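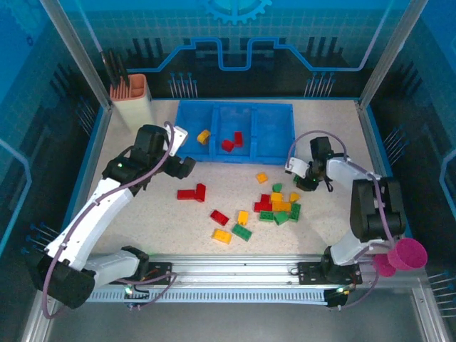 版税迟到三个月还可以等，可是看不懂结算单，就不知道自己在等什么，Ankit Dhillon 这样说。他自己录歌，自己上传，去年把两张小专辑交给了音乐发行平台 Trarkoline。

Trarkoline 星期三宣布，从十二月起修改对独立音乐人的结算办法。按照新的办法，音乐人得到的分成从百分之70提高到百分之95，但是每年要为每张专辑付一笔管理费。账户余额不到200元的时候，平台暂时不付款，余额转到下一个季度。

平台的通知说，新办法先在 Skusudton 地区试用，涉及1632首歌曲。已经签了旧合同的人可以选择不变，不过必须在十一月底以前在账户里确认。没有确认的账户会自动换成新办法。

对这一点，意见比较多。小厂牌 Lamov 认为，自动更换对不常登录的人不公平，应该反过来，由愿意更换的人提出申请。Lamov 已经给旗下的歌手发了邮件，请他们先算一算自己一年的播放收入，再决定要不要换。

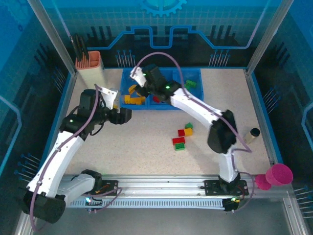 工作台上的两支白色机械臂。图/Lamov

Geeta Rajput 对新办法的看法好一些。她说，她的歌每个月都有稳定的收听，分成提高以后，管理费很快可以收回来。她比较担心的是合作的歌曲：一首歌有三个作者，管理费由谁付，通知里没有写。

Trarkoline 回复说，管理费由上传歌曲的账户支付，作者之间怎么分担，平台不参与。新的结算单会分别列出每个国家的播放次数和金额，音乐人也可以下载表格，自己核对。

平台将在下周公布管理费的具体金额。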